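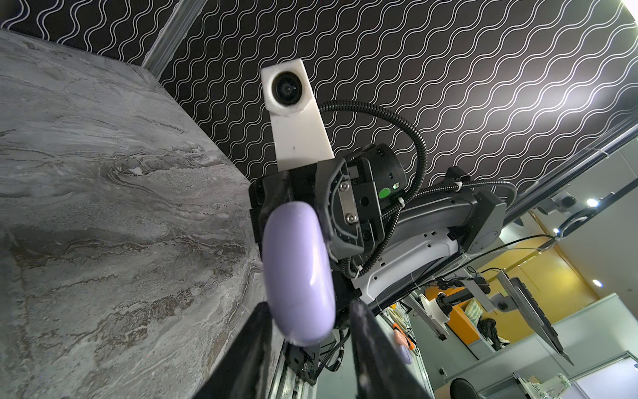

Water hardness and descaling intervals: revised guidance

The maintenance schedule for the Plevora building has been updated following the November readings. Incoming water on the ground floor is now hard enough that the old six-month interval for the kitchen boilers no longer holds. Scale on the heating element acts as insulation, so the element runs longer to reach the same setpoint and the thermal cutout begins to trip.

From 18 January 2025 the following applies. Undercounter boilers are descaled every 60 days. Filter cartridges are replaced at 3000 liters or when the indicator turns amber, whichever comes first. The cartridge counter must be reset by hand after each change; on the Cliko units this means holding the flow button until the display clears. Two of the November faults came from counters that had not been reset.

Use citric acid powder only. Vinegar leaves a smell in the tank and attacks the older door seals. Fill to the lower mark, heat once, leave for 2 hours, drain and flush three times. Do not draw drinking water until the third flush has run clear.

The boiler in room 109 has a separate shutoff valve behind the kickboard. Close it before removing the filter head, as the main valve does not isolate that branch.

Spare cartridges are ordered through Serkico. Dorin Rusu holds the key to the supply closet. Send completed descaling sheets to Emanuel Bogdan, with the serial number of each unit written in full.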